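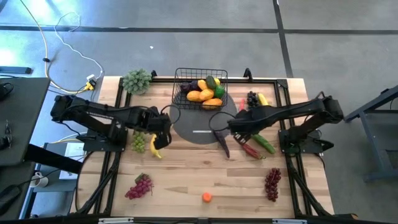
Why keep a wire basket when a bowl does the same job, one reader asked after the spring page went up. A fair point, and a bowl is easier to wipe. But grapes at the bottom of a bowl go unseen until somebody tips it out, and with wire you can look in from the side. A second reader, writing from Nikolovski, said hers had gone from the kitchen to the hall and ended up full of gloves, so it depends on the house.

This gallery is about baskets and what goes in them. It belongs to the table section of Plidine, which now runs to 232 pictures, most of them sent in between January and April. The pages on bread boards and jugs are finished. The page on trays is still being sorted and has 29 pictures so far.

Basket on the table, some of the produce in and some still out
Mangoes, an aubergine, a cucumber and a green pepper are in the black wire basket. Grapes, bananas, a carrot and chilli peppers are still on the wood. The dark grey round mat goes under the basket, although here the basket is only partly on it.

A few notes on filling, as several people have written in about it. Large things go in first, laid flat if they are long. Round fruit goes in next and will settle against whatever is under it. Grapes go on last, near the rim, where they can hang over a little without being squashed. Carrots are awkward in any basket with wide gaps and are better laid across the top or left out altogether.

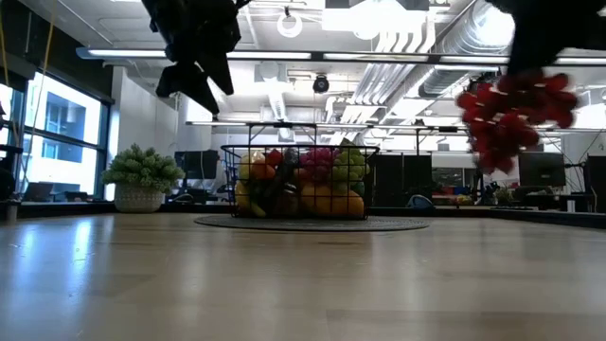

Bananas can go down the side if there is room for the curve. Some people hang them on a hook instead, and the Zinmont page has 2 hooks that can be screwed under a shelf.

Basket on the round mat, well filled
Magenta-pink grapes next to light green ones, with a long orange-yellow fruit lying low on the right. The mat is woven and the wire is a plain square grid. There is a potted plant to the left, near the far edge of the table.

A mat is worth having on a wooden table. Wire feet and rims mark a soft finish, and a mat can be shaken out at the sink. Round ones suit a basket with a wide rim. The square ones from Prirnetari are on the mats page, with sizes.

Next page: trays
Previous page: jugs
Back to the table section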